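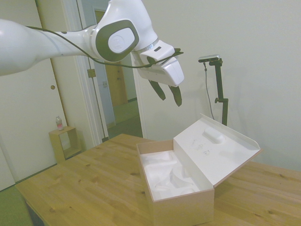
The arm over the pine table, with the open box it is learning to pack.

Salim Nyamweya starts talking about cardboard before I have my coat off. He has spent much of this year teaching a robot arm to handle packaging in a shared workshop in Likthorpe, and he loves the subject.

"People want to see it pick up a cube," he says. "A cube is easy! A box has a lid, and the lid has opinions."

The project is called Mrema, and it runs on his own control software, Heltodeck, which stood at 1306 lines on the morning I visited. He wrote the first 500 in a weekend and has been rewriting them ever since. "I was so proud of those. There are maybe three left."

What he wants is simple to say. The arm should set an item in the molded insert, tuck the wrapping over it and close the lid. Rigid parts come first, then the soft stuff, and the soft stuff is where his evenings go.

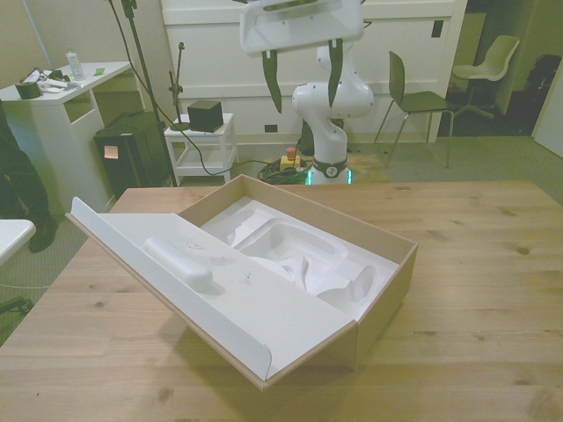 "Paper never lands the same way twice," he says. "You can't give it a position and walk off. So I stopped writing down positions and started showing it the motion myself, over and over, until I had 872 tries saved. Good ones and awful ones — I kept them all."

The awful ones have been useful. He noticed that most of the bad grabs came in too steep, so he slowed the last 10 centimeters of the approach. He would like the cable along the arm to be tidier, too, and he has a sketch for new clips.

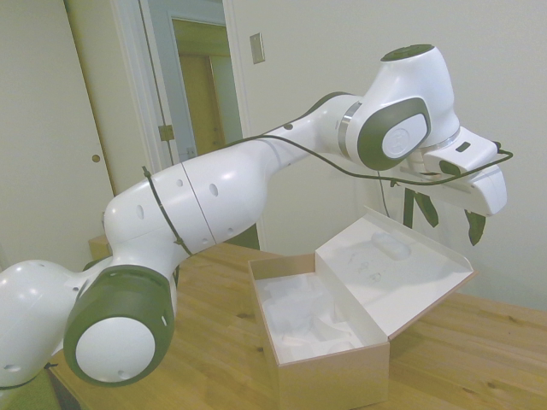 Fingers apart above the tray and its crumpled packing.

Next up is the lid, which he plans to tackle in July. "I've been putting it off," he says, grinning. "I want to try it tonight, now that we've talked about it."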